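Speaker notes: Picking Up Toys, Slowly
Greltgate shared workshop, August open evening
Speaker: Siriporn Phuthong

Slides are plain. Talk should run 20 minutes if I don't get stuck on the bearings story. Skip the bearings story.

OPENING

Say hello, say where the coffee is, then ask for hands. Who has watched a video of a robot arm tidying a room? Who believed it?

Wait for the laugh. If there's no laugh, move on.

I've been a member at Greltgate for 4 years and I've sat through a lot of project nights where somebody promises a house robot by spring. I came into the Keta build as the person who asks annoying questions, and I'm still that person. I think the build is worth doing. I don't think it is close to useful, and I'd like to say why with real numbers.

WHAT KETA IS

Keta is our bin picking project. An arm, a gripper, a bin full of stuff, and software that decides what to grab. The planning part is called Ralto. Wattanapong is the older test rig, the one with the belt drive, and it mostly holds up a shelf now.

The goal as written on the whiteboard: "empty a bin of mixed objects with no help." Read that out slowly. Point at "mixed" and "no help." Most of the arguments in this project have been over those words.

THE NUMBERS

We logged about 2,000 grasp attempts over the summer. People ask for the success rate and I refuse to give one figure. (Pause.) It depends what you call a success. Touched it? Lifted it? Put it where it was meant to go? Different people on the build were scoring differently until July, so anything older goes in the trash as far as I'm concerned.

What I trust is the last batch: 116 attempts, one scorer, rules written down first. Show the table. Let them read it. Don't read it to them.

Point out the retries. Ralto gets to try again when a grab fails, and the early charts hid that. Three tries to lift one ball got logged as one good lift. Whoever made that chart is in the room and knows I'm talking about them. Smile here.

WHY TOYS

Somebody always says toys are easy. They're cheap, and if one gets crushed we don't cry. Easy is another matter. A ball rolls off when you nudge it. Cloth has no shape you can plan for. A rope toy has knots and loose ends, and a finger can go right through the middle. Clear plastic is bad news for a depth camera.

Then you pile it all together and every grab moves the thing you wanted next. On a bare table with one object, our arm looks brilliant. I could film that all day. I'd get a lot of views and you'd learn nothing from it.
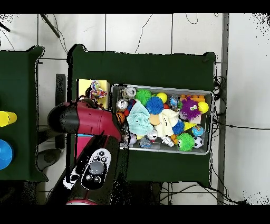

So when the bin is that full, the arm has two problems. It has to find an object, and it has to get the gripper in beside that object without shoving everything else along. Ralto is decent at the first part. For the second it has a rule of thumb that I wrote one evening, and I would not bet lunch on it.

The bin walls matter too. Anything lying against the side is hard to get a finger behind. Ask the room for ideas on this one, we have none we like. Somebody will say suction. Suction on fur and spikes, good luck, but let them talk.

WHAT I'D LIKE TO SEE NEXT

Count retries. Always.
Have a person who didn't build it load the bin.
Stop tuning on the same set of toys. Swap half of them before the next batch.
Put the failures on video, uncut, with the clock showing.

If the numbers drop after all that, fine. I expect them to drop.

QUESTIONS

Likely ones: what did it cost (send them to the parts sheet by the door), will it fold laundry (no), can I try it (yes, after 8:30, sign in first and keep your hands out while it's moving).

If somebody asks when it'll be finished, hand the mic to whoever wrote the whiteboard goal.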